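Step 3. Set your hand budget before you shop

1. Write down what the hand has to pick up. I put bottles, paper cups and sponges on my list – soft stuff is what eats the money.
2. Price the arm and the hand separately. Our Busen hand came to 3000 on its own!
3. Add 432 for cables and spare fingertips.
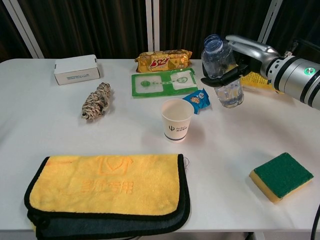 Fig. 11. Water bottle held upright over the table.

Note: I'd keep 35 aside for table items too (cups get crushed, trust me).

Caution: Don't order until you've checked the arm's reach against your own table.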